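From: Athina Stefanou
To: tokance-users
Date: February 8, 2022
Subject: Re: [tokance-users] wrist-only policy on the colored pieces, first numbers

Alistair Haldane wrote:
> I read the summary on the Marulanda page and have two questions before
> we try this on our arm. First, did you drop the overhead view for
> training too, or only at test time? Second, how do you label contact?
> Our grasp head keeps firing early when two flat faces sit next to each
> other, and I'd like to know if Lovis has the same problem.
>
> Alistair

Hi Alistair,

Dropped for both. The overhead view was in the data through August and we kept the files, but the current Lovis policy has never been trained on them. The input is the wrist view plus gripper opening, nothing else. The training set is 627 demonstrations. There were 684 before filtering, and the ones we threw out were mostly cases where the operator let go and tried again partway through.

On contact: yes, we had the same problem. We used to label contact from gripper opening alone. When the fingers stopped closing for a few time steps we called it a grasp. That works on a single piece in the open and works badly when the pieces are side by side, where the fingers stall on a neighbor and the label says everything is fine. The head then learns to fire whenever a big patch of one color fills the space between the fingertips.

What we do now is run Jinis over each demonstration after the fact and move the contact label to the first time step where the lift that follows is a clean one. It needs the whole recording, so you can't use it live, but for labels that doesn't matter. Early firing is much less common with the new labels. I don't want to quote a rate yet. We have only done 2 full evaluation runs, and they don't agree well enough for me to put one number on it.

The part that is still bad is adjacent faces in similar colors. Red next to orange is the worst pair. Under our lights a shaded side of one piece can look close to the lit side of the other, and the policy drifts across the edge. Turning up color jitter made this worse. We are at setting 6 in the config, and I would start lower if I were you.

Two wrist views from the setup are below.

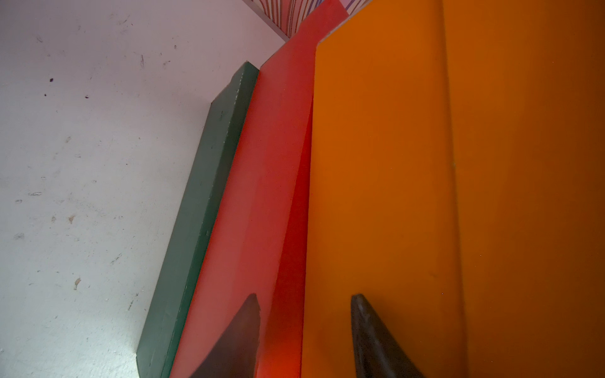
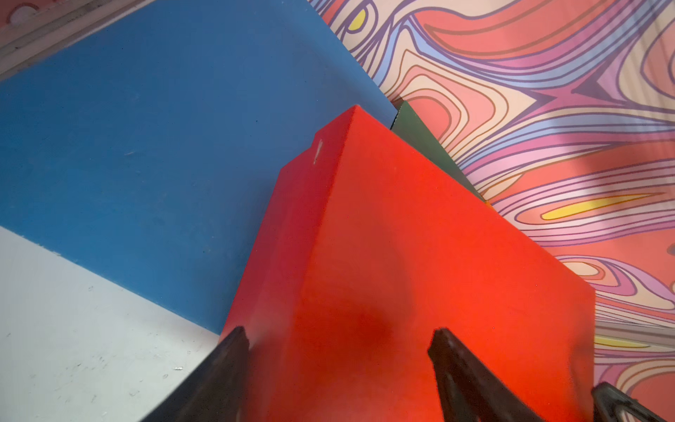 Wrist view. First: green, red and orange side by side. Second: fingers on the red piece, with blue to the left.

The relabeling script is in the Tokance repo under tools. It expects the old folder layout, so check your paths first.

Athina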